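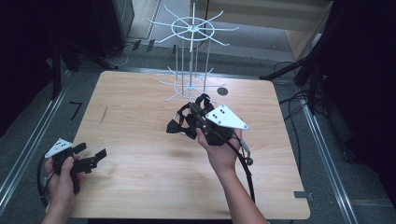
Item 4, Display Furniture. The committee reviewed the furniture held for the Presside reading room. Graham Bunting reported that the square table has light surface scuffing and a thin dark scratch near one side, and that the tall white rack remains in use on it. Members agreed to have the top refinished at a cost not to exceed $530 - quotes to be sought from Windura and Jallance.

Item 5, Carpet. Deferred to January 11.

The meeting adjourned at 6 p.m.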